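Home | Tickets | My queue | Knowledge base | Log out

Aug 3, 2021, by Yousafzai

Ticket 702: drawer on the small Kerkov cabinet keeps sticking

Right, third go at this one. The drawer was catching again this morning, always at the same point, just before it's properly shut. You push and it stops dead, then you lean on it and the whole cabinet slides back along the table instead (it weighs next to nothing, so there's nothing to push against!).

What I've tried so far:

First, candle wax along the bottom edges. Lovely for a day, then back to how it was.

Second, I took the drawer right out and sanded the left side with 400 grit. Only a light rub, I didn't want to go through to anything I'd regret. Better, but it still catches if you pull the handle from one end.

Third, I checked the handle screws in case one was poking through at the back. Both fine, both tight, so that's me out of easy ideas.

Someone at Jornimitz said in July that theirs did the same in damp weather and sorted itself out after roughly 30 days indoors. Could be! Ours came from the same batch, so I'm tempted to wait a bit before I get the plane out.
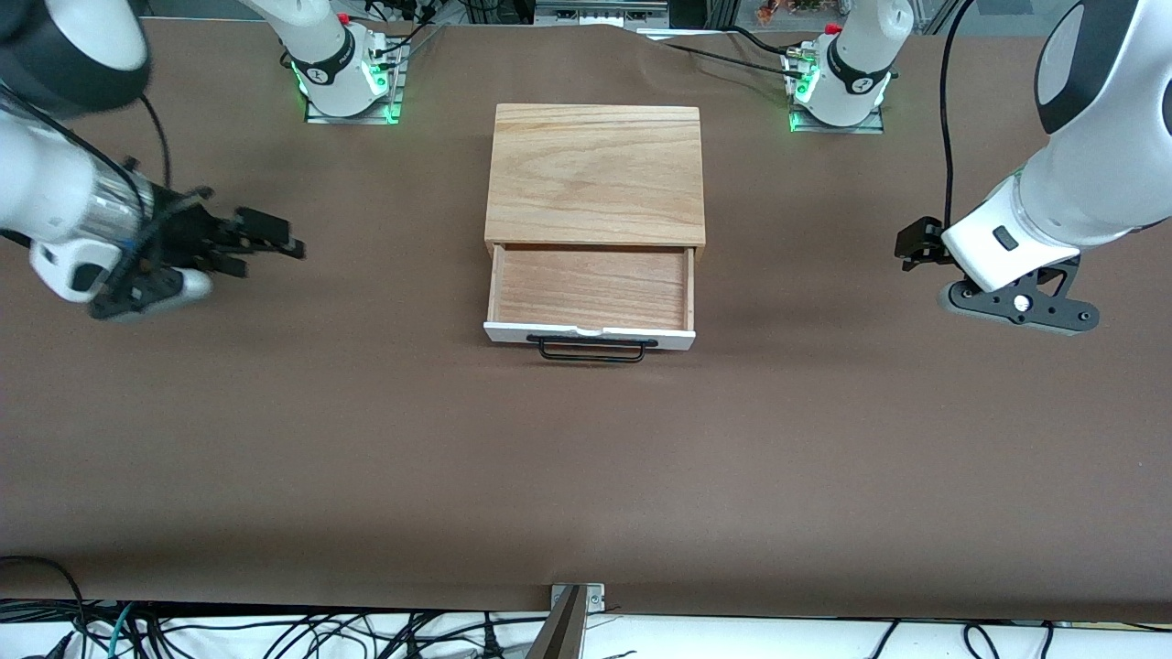
Yousafzai
Workshop bench support, Skistimitz

The drawer's partway out with nothing in it, so you've got a clear look at the bare wood inside and the black wire handle up near the top of the white front. I'd love to know if anyone else with the pale wood top has had trouble on the left side only, or if yours rubs on both.

Leaving this open for now. Next job is a pencil line down each side, shut it 3 times and see where the pencil smudges. Please don't wax it again before I've done that, it'll ruin the marks.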